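Lekel opens its demonstration library to teaching labs and small workshops

RERCOMBE, Feb 8, 2025 - Lekel, the robot teaching group based in Rercombe, is opening its library of recorded demonstrations to colleges, teaching labs and small workshops. The library is called Kesero, and it holds 188 recordings of people showing a robot arm how to pick things up, turn them over and put them down again. From today, anyone who signs up can download the recordings, play them back and add their own.

Every recording in Kesero was made by a person guiding the arm. In 58 of them, the person held the arm and moved it by hand while the joints were left free to follow. The rest were done by remote control, with the operator at a desk using a hand controller and watching the bin on a screen. Both kinds are labelled, so a class can compare them side by side.

"We love watching people try this for the first time," said Woo-jin Ki, who leads the teaching program at Lekel. "They reach for the block the way they would with their own fingers, and then they realize the gripper needs to come in from a different angle. By their second or third go they're planning ahead, and you can see all of that in the recording - the pauses, the little corrections, everything. We kept those in on purpose!"

Kesero began as a summer project at the Ogundipe workshop, where Lekel rents bench space. The first tasks were plain ones: take a block from a bin, set it down, go back for the next. They are still the most used part of the library, and new operators start with them. Later tasks include sorting by colour, standing a block on its end and clearing a bin from one side to the other.

Hywel Gwilliam, who looks after the work cells, rebuilt the picking station in January after operators asked for a bigger bin. Sloped sides mean a block near the wall takes some thought to reach, and operators have to pick a line for the wrist that keeps the hoses and cables clear.

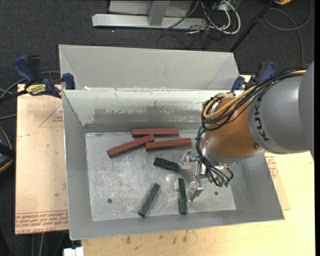

"I like that a simple job has so much in it," Gwilliam said. "Lay a few blocks at odd angles and give two people the same controls, and they'll go about it in completely different ways. One will take the easy block first, and the other will go straight for the awkward one. The robot can learn from both."

Groups that join will get the recordings, a short operator's guide written in everyday language, and a set of task cards to print out. Lekel will also run 3 online sessions for instructors, covering hand guiding, remote control and how to label a recording once it's finished. There is no charge for teaching use.

New recordings sent in by members will be checked by Lekel staff before they are added. Groups working with different arms or grippers are very welcome, and the sign-up form has a space to list them.

Sign-up is open now through the Kesero page on the Lekel website. Media questions can go to Woo-jin Ki at the Rercombe office.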